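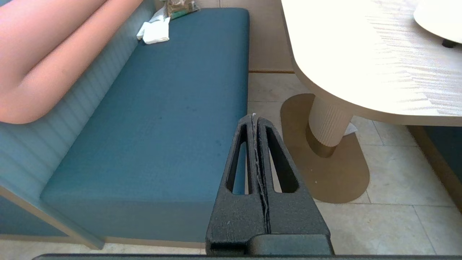
Teilnehmende gesucht: Sitzecke im Alltag, zweite Runde

Stand: 5. November 2023

Die Werkstatt Liu sucht Personen, die an einer Tischecke frühstücken, Kaffee trinken, Papierkram erledigen und danach wieder aufräumen. Mehr verlangen wir erst einmal nicht. Wir wollen wissen, ob eine fest eingebaute Bank mit Tisch in einer kleinen Wohnung so viel taugt, wie die Prospekte behaupten. Wir haben da Zweifel, und die erste Runde im Mai hat sie nicht kleiner gemacht.

Worum es geht

Die Bank heißt im Katalog Stulard, das Polster und die Rückenlehne gehören dazu. Der Anbieter Grukano verspricht "mühelose Ordnung in Sekunden". Solche Sätze kennen wir. Wer schon einmal versucht hat, Krümel aus der Fuge zwischen Sitzpolster und Lehne zu holen, liest sie mit einer gewissen Müdigkeit. Auf einer blaugrünen Sitzfläche sieht man außerdem manches, was auf einem grauen Stuhl nicht weiter auffallen würde. Und was auf einer Bank einmal am hinteren Ende liegt, ein Tuch, eine angebrochene Packung, bleibt erfahrungsgemäß dort liegen, bis jemand Besuch bekommt.

Es kann natürlich sein, dass wir uns irren. Einige Leute aus der ersten Runde fanden die Ecke ausgesprochen gemütlich und wollten gar nicht mehr aufstehen. Das glauben wir ihnen auch. Gemütlich und leicht sauber zu halten sind nur zwei verschiedene Fragen, und über die zweite haben wir bisher vor allem höfliche Antworten bekommen.

Was Sie tun

Sie kommen für einen Termin zu uns, setzen sich an den Tisch und benutzen ihn so, wie Sie es zu Hause tun würden. Sie bekommen Geschirr und ein paar Behälter gestellt, dürfen aber gern eigene Sachen mitbringen. Nach einer Weile bitten wir Sie, den Tisch für etwas anderes frei zu machen, zum Beispiel für einen Brief oder ein Kartenspiel. Wohin Sie die Sachen räumen, entscheiden Sie. Genau das interessiert uns.
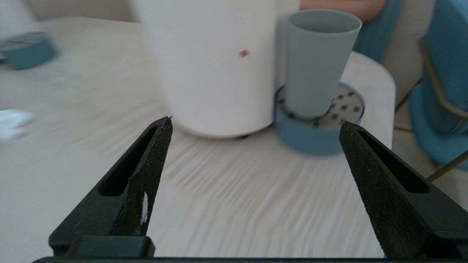
Im Mai haben viele die Becher erst einmal nur verschoben, ein Stück nach hinten, ein Stück zur Seite, und das dann Aufräumen genannt. Das ist kein Vorwurf, wir machen es genauso. Manche stapeln, manche stellen alles in eine flache Schale und erklären die Schale zur Lösung. Ob das eine ist, sollen Sie uns am Ende sagen. Wir haben auch eine Meinung zu Sammelbehältern, behalten sie aber bis nach dem Gespräch für uns.

Ein Termin dauert 60 Minuten einschließlich Gespräch. Es gibt keinen Fragebogen mit Smileys. Wir fragen nach, wenn uns eine Antwort zu glatt vorkommt, und wir schreiben mit.
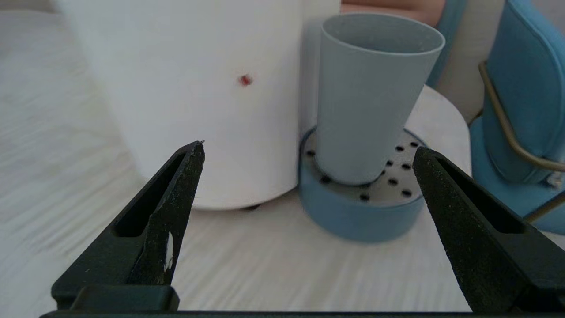 Weißer Behälter mit rotem Punkt, daneben der graublaue Becher.

Wen wir suchen

Gesucht werden Erwachsene, die in einer Wohnung mit wenig Platz leben und ihren Esstisch für mehr als Mahlzeiten brauchen. Alter und Beruf sind uns gleich. Wer beruflich Möbel verkauft oder einrichtet, fällt leider heraus - wir haben es probiert, die Gespräche wurden sehr lang und handelten von anderen Möbeln.

Ausdrücklich willkommen sind Menschen, die ungern aufräumen. Auf unseren letzten Aufruf haben sich fast nur Leute gemeldet, die es gern tun, und entsprechend sahen die Ergebnisse aus. Auch Personen mit eingeschränkter Beweglichkeit möchten wir dabeihaben. Auf eine Bank rutscht man hinein und muss irgendwie wieder hinaus, und bei einem Tisch mit gerundeter Kante soll das angeblich leichter gehen. Wir hätten das gern von jemandem gehört, für den es einen Unterschied macht. Bitte schreiben Sie uns vorher, was Sie für die Anreise und im Raum brauchen.

Was Sie bekommen

Die Aufwandsentschädigung beträgt 60 Euro pro Termin, ausgezahlt per Überweisung. Fahrtkosten mit Bus und Bahn erstatten wir gegen Beleg, Taxi nur nach Absprache. Kaffee, Tee und belegte Brötchen sind da. Das Polster dürfen Sie bekleckern, es muss nichts ersetzt werden.

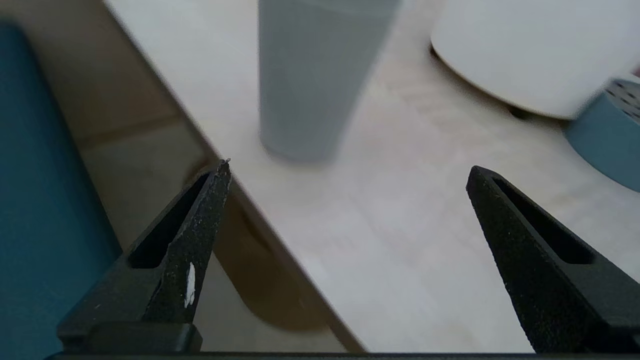 Wer zweimal kommen kann, ist uns lieber als jemand mit nur einem freien Vormittag. Beim ersten Mal wischt fast jeder die Tischplatte ab, sogar bis zur Kante. Beim zweiten Mal schaut man schon genauer hin, was einen stört: dass man auf der hellen Fläche Streifen sieht oder vielleicht eben doch nicht, dass Krümel über die Kante auf den Boden gehen statt in die Hand. Solche Dinge stehen in keinem Prospekt.

Wer das bezahlt

Die Frage kommt jedes Mal, also gleich vorweg. Den Raum stellt der Verein Alier, die Entschädigungen kommen aus unserem eigenen Budget. Grukano bekommt den Bericht am selben Tag wie alle anderen und darf ihn vorher nicht lesen. Ob man uns das abnimmt, muss jeder selbst entscheiden. Den Bericht zur ersten Runde schicken wir auf Anfrage zu, mitsamt den Stellen, an denen wir uns zu sicher waren.

Anmeldung

Bitte formlos per Post oder über das Kontaktformular, Kennziffer 1342. Zwei, drei Sätze reichen: wie Ihr Tisch gerade aussieht, wofür Sie ihn benutzen und wann Sie Zeit hätten. Fotos sind nicht nötig, Lebensläufe auch nicht. Motivationsschreiben lesen wir ungern. Sie hören in jedem Fall von uns, auch bei einer Absage, das kann allerdings etwas dauern.

Ihre Angaben verwenden wir nur für die Terminvergabe und löschen sie nach Abschluss der Runde. Im Bericht erscheinen keine Namen.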